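4. Bleeding the Radiator

Set the Witach thermostat to OFF before you start. Turning it down to its lowest number is a different thing, as several carpets could testify.

1. Find the bleed valve at the top corner. It is always the corner behind the couch.
2. Hold a rag under it and turn the key a quarter turn left.

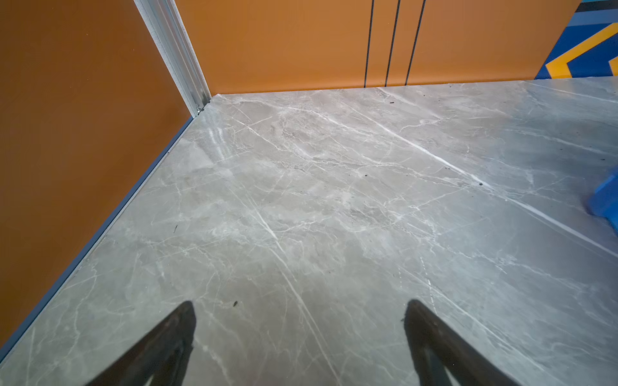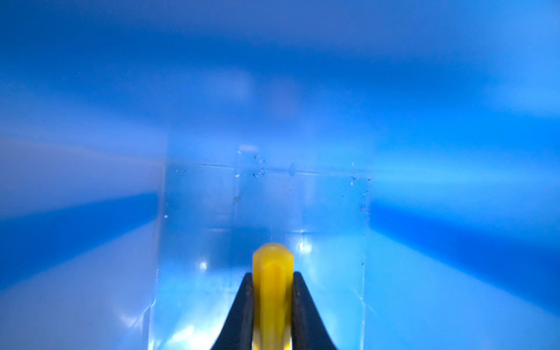 3. Wait for the hissing to stop. When water dribbles out, close the valve. Snug is plenty.
4. Check the boiler gauge and top up to the green band.

CAUTION: Never take the valve screw all the way out. You will not get it back in, and the water is the color of old tea.

NOTE: If error 3109 shows, hold RESET for 2 seconds and look patient.

Comments (2)

Halina Adamczyk: Read the caution after step 2. Suggest moving it up.

Thabiso Kruger: Does the key come in the box? Mine had three manuals and no key.

Shares: 200

© Witach Heating | Contact | Back to top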